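Replace the Finger Pads on a Schedule

October 28, 2021

The usual rule for gripper finger pads is to run them until something slips. I think the rule is wrong, and I think it survives because pads are cheap and the people who buy them look at the price of the part.

I maintain hand-held grippers and the matching arm-mounted units at Brandbridge. The fingers on both are the same: a soft ribbed body, a flat contact strip on the inner face, and a mount held by screws. The soft body bends around the object. The strip does the gripping. When a strip glazes over, the operator squeezes harder without noticing, the ribs fold further than they should, and the finger takes a set. By the time an object drops, you are no longer replacing a strip. You are replacing the finger, and often its partner, as a new finger against an old one closes off center.

Off-center closing is the expensive fault. A pair that meets 6 mm to one side will still pick up most things. It will push a light object sideways first and then grip it, and every demonstration recorded that way teaches the arm to do the same. Last December we threw out 1,683 recordings from one unit for this reason. The strips that would have prevented it fit in a shirt pocket.

My schedule is simple. Strips come off after 40 hours of use, worn or not. Mount screws are checked at the same time, with a driver set low, and marked with paint so that a turned head shows up at a glance. Fingers are changed in pairs only. The whole job takes 10 minutes at a bench, and it can be done at any desk if the screws go into a dish.

After the change comes the part most shops skip, a check on a real object. Gauge blocks are fine for measuring the opening. They tell you little about how the fingers approach something low and rounded on a soft surface. I use a computer mouse on its pad. It is smooth, it has sloping sides, and it slides if one finger touches early. 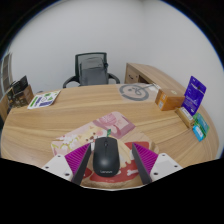 Fingers open on either side of the mouse, with a gap between each contact strip and its sides.

Close slowly from that position and watch the object, ignoring the fingers. If it shifts before both strips touch, loosen the mount on the side that touched first, reseat it, and try again. Do not correct it by bending the finger. A bent finger returns to its old shape within a shift.

Gedetti, who supply our mounts, argue for inspection on condition, and the case has some merit. A unit that handles only cardboard can go well past my interval. The trouble is that condition has to be judged by someone, and glazing is hard to judge under office lighting. At our Valcárcel site the technicians graded strips by eye for a season, and the grades tracked the technician more closely than the strip.

Festov's approach of logging squeeze force is better, and I would adopt it if our units had the sensor. They do not. Until they do, the hour meter is the one reading that everybody takes the same way, and I would set the interval by it and order strips by the box.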